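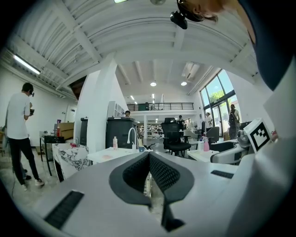
Thanks for having me. I'm going to talk about shared workrooms, and mostly about where things get put down in them. I fit out and tidy rooms like these for a living, at Bramdale and before that at Hirvonen, and nearly every job starts with somebody telling me they need more storage. Usually they need their tables back. Look at the desk against the left wall, with the cardboard boxes stacked on it. A desk with boxes on it is a shelf, and it's taking up the floor space of a desk. The white shelving at the back is the right sort of place for that load, and my first question in any room is whether the shelves could take what the desks are holding.

(Pause. Ask who has boxes on a desk at work right now. Wait for hands.)

First part – surfaces.

I sort surfaces by height. Desk height is for work. Low tables are for things you put down for a minute. The low one in front of the desk has a white-and-black marble pattern, and I'd keep a table like that clear, or take it out. People bend down to leave things on a low table and then don't bend down again to pick them up. At the Zurkdale office we took out 2 low tables and did nothing else for the first week. Mail went back to the mail slots. I can't promise that everywhere.

Second part – the wash-up table.

Faucet, pump bottle, cup. Keep it at that. Once a wash-up table picks up a stapler it will pick up everything. If you have a small table to spare, give it one job and write the job on a bit of tape along the front. Makis Petridis did this with every table at Bemineo and people laughed at the tape for a month. It's still there.

A bin beside a table is handy, but watch the size. A big bin gets emptied less often, and people start leaving flat cardboard leaning on the side of it. I'd have a smaller one and a separate spot for cardboard.

(If running late, skip to cables.)

Third part – the pillar.

Every old building has one. You can't move it, so decide what it's for. I like tall, narrow storage against a pillar, the way the black cabinet stands here. It uses floor that wasn't much good for walking on anyway. What I wouldn't do is hang coats on the pillar itself, as they end up on the floor by lunch.

Fourth part – cables and floors.

Concrete floors are easy to sweep and hard on anything you drop. They also make it simple to see a cable, but don't count on people looking down. Anyone with a headset over their eyes isn't going to see it at all. Run cables along the wall where you can. Where you can't, use a low rubber cover and tape both ends. Check the tape monthly. I learned that one at Hirvonen, where I went over in front of a client with a full tray of coffee.

Fifth part – the box rule.

Stanisława Górecki came up with this and I've borrowed it ever since. Any box that comes into the room gets a date in marker on the side that faces out. After 12 days it's opened, shelved or sent back. When we tried it at Bramdale in October we had 70 boxes to date on the first morning, and a fair few were empty.

(Hand around the one-page sheet. There are 12 spare copies in my bag.)

What to do when you get back: pick one desk, clear it, and wipe it down. Leave it empty for the day and see what lands on it. Whatever lands there needs a home close by, so find it one before you start on the next desk.

Questions. If somebody asks about labelling machines, say marker and masking tape are fine. If somebody asks about standing desks, I don't have a strong view.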